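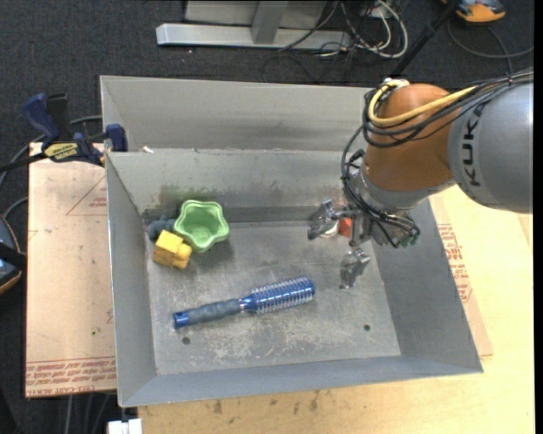
Page last changed: December 14, 2022

OK, skip lid notes, before I forget them all again. Spent most of the day on the Gudon trailer unit, the one with the hinge that drops on the left side. Arūnas Vanags had already pulled the old pin and left it on my bench in a jam jar with no note (thanks, Arūnas, I did work it out). The pin is worn nearly flat on one side. I had a go at turning a new one from the bar stock we got from Magaña and it came out a hair too fat, so I took it down with emery and now it slides in fine, though I'd still like a better look at the bushing when the light is good.

The other job was the Memusen round. They want the mixed recycling skips swapped every 24 days and we have been doing 26, which is how we got that phone call. I moved the two big ones up on the sheet. The small one behind their loading dock can stay as it is for now - it never fills up anyway, I've seen it three times and it was cardboard and one chair.

Weighbridge was off again this morning! Empty truck read 70 kg heavy, then fine, then heavy again. I cleaned the grit out from under the near edge and it settled down, but I don't trust it. If you weigh anything in before the Sasta people come to look at it, weigh it twice and write both numbers in the book, please, and don't average them. Last April we averaged them and it took me a whole afternoon to undo the invoices.

Paint: the green we use for garden waste lids is down to 2 cans. One of them has a skin on it. I stirred it and strained it through an old stocking and it went on all right over primer, a bit lumpy near the handle. Second coat tomorrow if the shed is warm enough.

Still to do: grease on the tail lift, new straps for the flatbed (the orange ones are fraying where they go over the corner), and find out who has the big socket set. I had it for the wheel nuts and then I didn't.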